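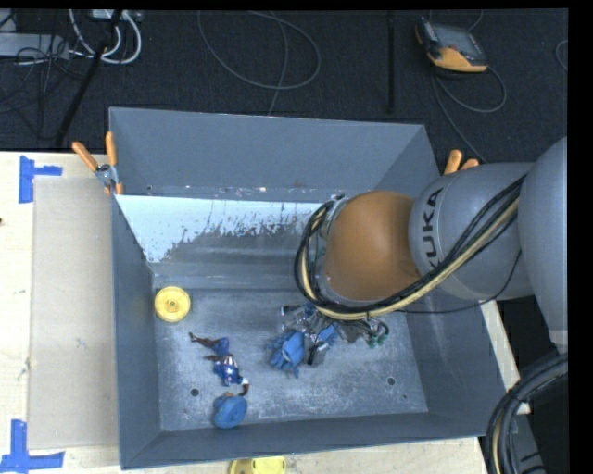

Figure 2. The mixed toy bin on its table.

Filed under: Play, Objects & Collecting

3.2 What ends up in the bottom of the bin

I should say first that I never meant to write a whole section on toy bins. My interest was in the donated toys that Jaramillo puts out on its shelves, the ones with a price sticker and a bit of ribbon. But Macario Cervantes kept sending me back to the stuff that hadn't been sorted yet, and he was right to. A shelf tells you what somebody thinks will sell. A bin tells you what people had at home.

Take the mix in Figure 2. There's a superhero figure in blue, red and white, lying at a slant with its reddish-brown boots pointing off to one corner, and close by a round yellow disc with rings and a little hub in the middle. I wrote "wheel or lid?" in my notebook for the disc and I still haven't made up my mind. The blue thing with the finger-like ridges gave us even more trouble. Ezequiel Lozano wanted it under "sensory", I wanted it under "unknown", and we left it under both, so it appears twice in the Redinton tables (sorry to anyone trying to add those up).

Then there's the jumble. Every bin we looked at had one, a little heap of clear, silver, black and brown bits that have drifted together and that you can't name from where you're standing. In the first round I simply skipped these heaps. Ezequiel pointed out that I was skipping the part people argue over most at the sorting table, so from the second round on we gave them a category of their own, "smalls", which is the word the Jaramillo sorters were using anyway. Smalls took up roughly 21 per cent of our sorting time at Redinton and hardly any of the space.

Action figures are the opposite case. They get picked out straight away, and they get talked about. Of the 17 people I spoke to, most had a story ready about a figure they'd owned or lost, and quite a few stood it upright while they told me. No one did that with a disc. I think this is partly down to faces and costumes - you know which way up a superhero goes - and partly that a figure feels whole on its own, where a yellow disc always seems to belong to something else.

The bins matter too. The one in the figure is a big grey thing with tall sloping sides, and its metallic floor has gone cloudy with scratches. I got rather fond of that floor. Against bright plastic it shows up every stray piece, and the pale wear marks made me wonder how many loads a bin like that sees before it's retired. Prenditz uses shallow trays instead, and the sorters there told me they spread things out flat and work from left to right. With deep sides you tend to reach in for whatever is brightest, and the smalls wait until last. I come back to this in 3.4, where the two sites are compared properly.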